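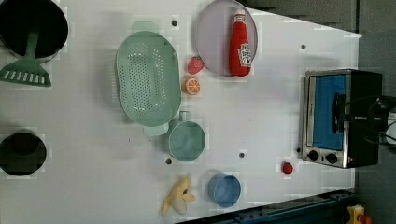 Toy cookware and a small toaster oven on a white table.

To: Kekberg Wine Circle members list
From: Kekberg Wine Circle, Allocations Office
Subject: Re: Dandance Riesling, release and bottle limits

Dear members,

The Allocations Office thanks Honkanen Wine Merchants for the message quoted in part below, and replies to the whole list, as several members have written with the same questions.

On 2/11/20, Honkanen Wine Merchants wrote:
> We understand that the new Dandance Riesling will be offered to the
> Circle before general release. Could you confirm how many cases have
> been set aside, and whether trade members may order on the same terms
> as private members? We would also like to know if the wine is under
> cork or screw cap, as the last release was mixed.

The Dandance estate has reserved 191 cases for the Circle. Each case holds 6 bottles. Trade and private members will order on the same terms, and the limit in either case is two cases per membership. Requests above the limit will be placed on a waiting list in the order received.

All bottles in this release are under screw cap. The estate bottled the wine in August and has advised us that it will not be offering magnums. The alcohol level printed on the label is 11 percent.

Members who hold unclaimed bottles from the previous release should collect them before placing a new order. The office can no longer extend free storage on those cases.

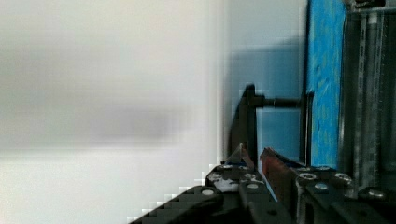 Delivery and storage

Orders will be shipped by Dralteo from the bonded warehouse. An adult must sign for each delivery, and Dralteo will make two attempts before returning a case to the warehouse. Return charges are billed to the member.

Cases may instead be kept in Circle storage at the usual annual rate. Please state "hold" on the order form if this is preferred. Orders received without an instruction will be shipped to the address on file.

Requests for split cases cannot be accepted for this release. Changes of address should be sent to the office directly and not to the list.

Allocations Office
Kekberg Wine Circle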